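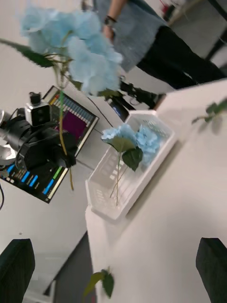 Blue hydrangeas in the basket at the Ollex open day

Hi all,

Sorry for the slow reply, I only got back from Maltilport last night and the inbox was a horror.

On 9/7/22 a list member wrote:
> Did anyone get to the Ollex open day in the end? I'm wondering
> if it's worth the trip for the July one at Mikport. Is it proper
> robots doing things or just slides and a sandwich?

Proper robots! There were slides too, 28 of them, but I skipped the second half and went back to the flower table, which was my favourite by a mile. Two arms, one table, a muddle of artificial roses and hydrangeas, and a basket at each side. I'd thought flowers would be a daft choice but the stems are awful things to get hold of — thin, bendy and forever lying across one another.
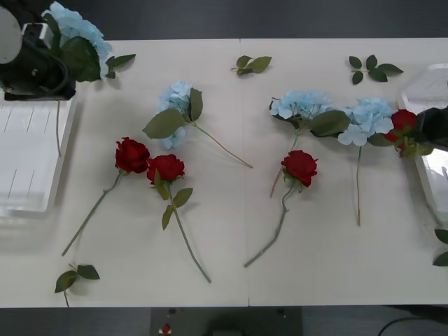
I asked whether they'd tried it with real ones and was told not yet, which seems fair enough given the price of roses. We were allowed three questions each (they were quite strict!) so I used my other two on the grippers. They're plain two-finger ones, and I'd half expected something cleverer for petals. The chap next to me wanted to know if it could do his allotment.

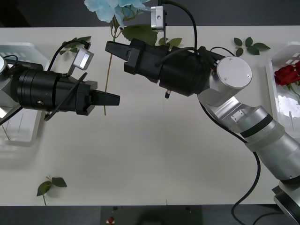 Both grippers closed, with a rose in the right-hand basket

If you do go to Mikport, get the 1301 bus from the station and stay on till Dawber, as the earlier stop leaves you on the wrong side of the dual carriageway. I walked for nearly 3 miles finding that out. Parking looked hopeless. The tea was free, though, and I'd happily go again — shout if you want company and I'll look up the train times.

Cheers all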